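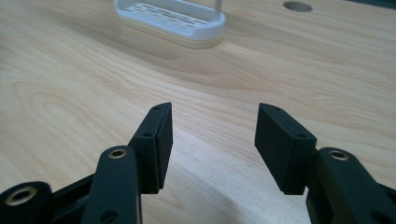
先说球速。100。公里，不是英里。

Rastside 的投手 Lucía Cuesta 最快就投到这儿，再往上没有了。她的蝴蝶球还要慢得多，慢到看台上有小孩问他爸，这球是不是扔歪了。

他爸说，可能是吧。

然后打者挥空，三振。

我在 Nunau 球场看了她三场球，两场主场，一场是 Budton 过来打的总决赛第三战，11月8日 星期六，下午开打，风从右外野往里灌。写这篇的时候鞋里还有红土。编辑催得紧，先把记得的都倒出来，次序可能有点乱。

## 风

投蝴蝶球的人都爱聊风。Cuesta 不太聊，但她看旗。每一局上投手丘之前，先看中外野那面旗，再看本垒后面的护网，网子上系着一截布条，也不知道是谁系的，反正一直在那儿。两个方向经常对不上。她说对不上的时候最好。

“旗往左，布条往右，那中间肯定有个地方是乱的。我就往那儿投。”

蝴蝶球的道理大家都听过：球几乎不转，缝线两边的气流你推我挤，球自己也不知道要往哪去。转半圈最理想。一圈凑合。转上三四圈，那就是一颗很慢很慢的直球，等着被人打到停车场。

星期六第一局，她的头两颗都转多了。我坐在三垒侧看得见缝线。Budton 的第一棒很客气，第一颗没打，第二颗没客气，左外野平飞，二垒安打。

看台上一片“哎哟”。

Nunau 坐满是 1000 人。那天坐满了，外野围栏外边还站了一圈，有人把梯子都搬来了。

## 怎么学会的

她二十岁以前不投球。打游击，守得不错，棒子一般。Rastside 那会儿在联盟里垫底，投手不够用，教练每个礼拜换着法子凑人。有一场输了十几分，谁也不想上去收尾，她举了手。

“我想反正都这样了。”

上去直球投不进，曲球不会。她小时候跟她哥玩过蝴蝶球，拿网球玩的，在车库门口，比谁的球飘得怪。就投那个。投了一局，四坏两个，三振两个，没丢分。捕手漏了三颗。

后来的事情没有那么顺。下一场教练让她先发，她第一局就下来了，一个出局数都没拿到。再下一场好一点。再再下一场又炸。整整一年就是这样，好一场坏一场，防御率没法看。她说那年她把指甲剪坏过无数次，太长了会劈，太短了抠不住球皮，球从手里出去的时候带着转。

现在她出门必带锉刀。一把就放在手套袋里，一把在车上，家里还有。比赛中间也锉，坐在休息区最里头那个位置，别人喝水，她锉指甲。有裁判过来查过，怕她在球上动手脚，查完觉得没什么，从此不管了。

她的握法，食指和中指的指尖扣在缝线下面的皮上，大拇指在底下托着，无名指贴边。手腕锁死。她跟我说了好几遍手腕锁死。我回家试了，球飞出去转得跟陀螺一样，邻居家的狗都懒得追。

今年她 26 岁。以蝴蝶球投手的标准来讲，还是个孩子，这种球越老越会投，历来如此。队友们投到三十出头胳膊就以经不行了，她说她打算投到头发白。

## 捕手这边的账

蝴蝶球最惨的人蹲在本垒后面。

Rastside 的主力捕手不肯接她的球。没有什么恩怨，就是接不住，手指头挫伤过两回，他还要打第四棒，教练舍不得。所以她先发的日子，捕手另有其人，一个平时坐板凳的替补，打击率很难看，膝盖也不好，但是手软。手软是夸人的话，意思是接球的时候手跟着球走，不去抢。

他用的手套大得离谱，Vidal 做的。Vidal 是镇上一家修皮具的铺子，本来修马鞍、修皮箱，给球队补过几次手套，后来干脆自己裁了一只。口袋开得很深，边上多缝了一圈，接球的面几乎没什么填充，软塌塌的，看着像个坐扁了的垫子。规则对捕手手套的周长有限制，Vidal 老老实实贴着上限做的。联盟的人拿皮尺量过，合格，差一点点就不合格。

替补捕手对这只手套的评价是：“丑，但是救命。”

他的蹲法也跟别人不一样。手套一开始放得很低，几乎碰地，等球到了最后那两三米再抬。蝴蝶球往下掉的多，往上窜的少，从下往上追来得及，从上往下盖就来不及了。这是他自己琢磨的，教练没教过，教练也不会教这个。

暗号？没有暗号。十颗里头九颗都是蝴蝶球，剩那一颗是 100 公里的“快”球，她要投的时候会先摸一下帽檐。我问这不是全场都看得见吗。她说看得见也没关系，打者等了一下午的慢球，知道快的来了，身体不一定知道。

## Budton 做了功课

这一点要写。Budton 不是来送的。他们前年冠军，去年冠军，今年例行赛第一，打线从头到尾没有软的。季后赛之前他们专门找人来喂蝴蝶球打，喂得像不像另说。策略也定了：站到打击区最前面去，球还没开始掉就打；不追第一颗；上了垒就跑。

尤其是跑。蝴蝶球飞得慢，捕手接得又勉强，等球从那只大手套里掏出来，跑者早就站在二垒上掸裤子了。第一战 Cuesta 先发，Budton 盗垒成功五次。五次。输得不算难看，但是输了。

第二战 Rastside 换了人投，赢了，一场乱仗，两边加起来用掉九个投手，打到天黑开灯。所以才有第三战。赛制三战两胜，中间只休一天，别的投手胳膊都抬不起来了。只有她能投。蝴蝶球不太费胳膊，这是它的好处之一，可能也是教练当年没把她换掉的真正原因，我瞎猜的。

所以星期六那个二垒安打出来的时候，大家心里都咯噔一下。无人出局，跑者在二垒，Budton 的人在休息区里已经站起来拍栏杆了。

跑者果然要跑。第二棒打第一颗，他就起跑往三垒冲。

她没有投。转身，牵制，球给了三垒手，夹杀。

说起来简单，看的时候整个三垒侧的人都跳起来了，我的咖啡洒在别人背上（对不起，那位穿灰外套的先生）。后来问她，她说休息那天什么都没练，就练牵制。从前打游击的，转身传球这点本事还在。她和三垒手约好了，看到跑者左脚先往外挪，就不投了。

“他们第一战跑得太高兴了。高兴了脚就会先动。”

## 中间几局

不逐局写了，版面不够，挑几个。

第二局三上三下，两个滚地球一个内野高飞。Budton 的人站得太靠前，有一个被捕手提醒，说脚踩出线了，裁判低头看，还真是。重画了白线。耽误了好一会儿。

第三局她保送了一个，暴投一个，又保送一个，接着蝴蝶球突然听话了，三振、双杀。看台上有个老太太从头到尾没有抬头，在织东西，每次大家喊的时候她就停一针，喊完了接着织。

第四局 Rastside 拿到第一分。很难看的一分：触身球，短打，捕逸上三垒，然后一个软趴趴的滚地球，传一垒，三垒跑者回来。没有安打。1比0。打回这一分的是八棒，名字广播里念错了，念成了九棒的名字，他回休息区一路摆手。

第五局开始刮大风。旗子直直往本垒指。按理说逆着风的蝴蝶球，对不起，应该说顺风逆风这事我一直搞不清楚，Cuesta 给我讲过：风迎着投手的脸吹，球最飘；从背后吹，球就死。而旗往本垒指，等于风从她背后来。坏消息。

她那一局连着被打三支安打。满垒。一出局。

教练走上投手丘，没带人，就是聊天。聊了什么？她说聊的是要不要把袖子放下来，教练觉得她冷。她说不冷。教练就下去了。

下一颗摸帽檐。100 公里，内角，打者挥早了还是挥晚了我没看出来，反正球打在球棒根上，断棒，球慢慢滚回投手丘。本垒，一垒。双杀。

那是她整场投的第二颗快球。

## 6 号

她背号 6。游击手的习惯，记分的时候游击手记作六，她从小就要这个号码。改投球以后球队问她换不换，她不换。对手的投手教练有一回赛前看到名单，还以为 Rastside 派了个游击手来先发，是想放弃比赛。这个故事她讲过很多遍，我听到的版本已经是第三个版本了，细节各不相同，有一版里那个教练还把帽子扔了。

球衣只有一件。Rastside 这种球队，客场一件，主场一件，破了自己补。她那件左肩缝过，线的颜色对不上。

平时上班，在镇上的冷库排班，早上四点多起。练球是晚上的事。球队没有投手教练，有也不会教蝴蝶球。她的办法是录像，拿手机架在护网后面，投完了一帧一帧地看转数。自己记本子，转半圈的画一个圈，一圈的画杠，转多了的画叉。她给我翻了几页，春天的时候满页的叉，到夏天圈多起来，秋天又叉了一阵，她说是换了新球，球皮滑。最近这几页圈很多。

我问她有没有想过往上走，去更大的联盟试试。

她停了一会儿，锉指甲。“去年去试过一次。人家拿测速枪，看了两颗就不看了。”

再问，她就不说这个了，说今年的球比去年的缝线高一点点，好抠。

## 最后两局

联盟打七局。第六局没事。真的没事，三个飞球，中外野手接了两个，跑都没怎么跑。

第七局，还是1比0。天已经暗了，灯还没开够亮，左外野那一组灯坏了一半。她投了多少球我没记，中间咖啡洒了之后笔记本糊掉一页。

第一个打者，三振，但球漏了。捕手没接住，球滚到护网边上，打者上一垒。这就是蝴蝶球，三振了也不算完。

跑者在一垒，谁都知道他要跑。牵制一次。牵制两次。看台上 Budton 那边开始嘘。第三次她没牵制，投了，他跑了，捕手把球从那只大手套里掏出来，掏得居然很快，传二垒，偏高，游击手跳起来，按下去，出局。

替补捕手整个赛季阻杀成功的次数，一只手数得过来。他自己后来说，那一下他没想，球正好卡在手套口那儿，手伸进去就是缝线。

第二个打者，打成高飞，一垒手在界外接的，撞翻了一桶水。

两出局。最后一棒是 Budton 的四号，第一战打过她一支全垒打。站得非常靠前，脚尖压线。第一颗，坏球，离谱的坏球，从他肩膀那么高掉下来砸在本垒板后面。第二颗好球没挥。第三颗他挥了，界外，飞到停车场，听得到一声响，不知道谁的车。第四颗界外。第五颗坏球。

她摸了帽檐。

全场都看见了。四号也看见了，往后退了半步，重新站好。

然后投出来的是蝴蝶球。慢慢悠悠的，走到一半往外拐了一下，快到本垒又掉下来。他的棒子早就过去了。捕手没接住，球弹在胸口，他扑上去按住，往打者腿上一碰。

赢了。Rastside 头一回拿冠军，队员往投手丘上跑，有人摔了一跤。替补捕手被压在最底下，手套飞出去老远，后来是隔天早上在三垒边线外头找回来的，让露水泡了一夜。送去 Vidal 那里晾着，说不能用火烤，得慢慢阴干。

摸帽檐那一下，我问她是早就计划好的吗。她说没有，就是帽子歪了。

捕手不信。我也在犹豫信不信。

颁奖很短，话筒没声音，领奖的人说了一通谁也没听见。Budton 的四号排队过来握手，握到她的时候说了句什么，她笑了。两边的人一起把本垒那块防水布盖上才走的，因为预报说夜里有雨。

明年春训她要把第二种蝴蝶球练出来，更慢的，据说。本子已经买好了。测速枪她自己也买了一把，二手的，到手才发现低于某个速度不显示数字，正再跟卖家扯退钱的事。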